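Magazine > Film > Features

Sound without a source

Serena Galli on the return of post-synchronised sound in low-budget features

For most of the past decade, the small-budget feature has been sold on its location sound. Production notes mention it, festival programmers mention it, and reviewers have learned to praise the hum of a real kitchen. A group of recent films goes the other way. They are shot with a guide track only, and almost everything heard in the finished version is built afterwards. 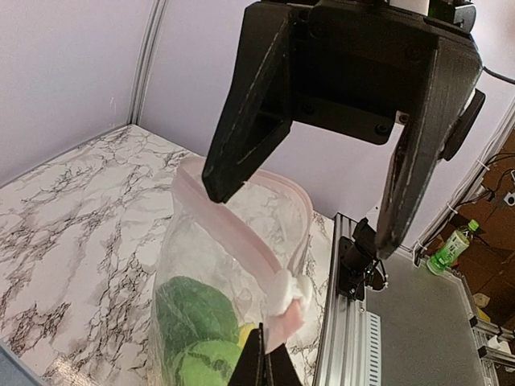
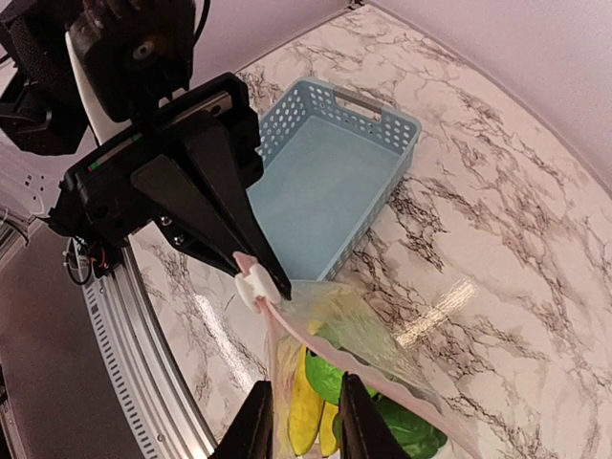
The clearest case is Linbridge, the second feature by Gebremedhin Tamiru. It runs to 100 minutes and retains 37 seconds of production audio, all of it in one shot on a ferry ramp. The dialogue was re-recorded over four weeks in August, in a studio treated to be as dead as the budget allowed. Room tone was added later, scene by scene, from a library the director had been assembling since film school.

The method has an obvious cost. Re-recorded dialogue tends to sit forward of the picture, and a listener notices the gap before being able to name it. Tamiru's answer is to re-record his actors standing, at the distance the lens would suggest, with a second microphone placed well off axis. The two signals are blended by hand. In wide shots the off-axis signal carries most of the level and consonants are allowed to blur. In close-up the balance is reversed, though never completely.

Semwal, a chamber drama set in a single apartment, uses the technique more severely. Footsteps are omitted unless a character is being listened to by another character. The refrigerator is audible in two scenes and silent in the rest, with no change in where the camera stands. Viewers at the screening I attended seemed to take this for a fault in the theatre's left channel, and one went out to report it.

Givar is the least successful of the three. Its makers replaced the street exteriors with a uniform bed of traffic at around 4 dB below dialogue, and the effect is of a colour grade applied to the wrong reel. The interiors are better. A long argument behind a closed door was recorded through an identical door, and the loss of high frequencies is convincing.

Whether the approach spreads will depend mainly on studio rates. Sondum, the post house that handled both Linbridge and Semwal, offers overnight booking at a reduced price, and its two small rooms suit this kind of work. Tamiru has already reserved one of them for his next picture, a road film with no cast on screen for its first reel.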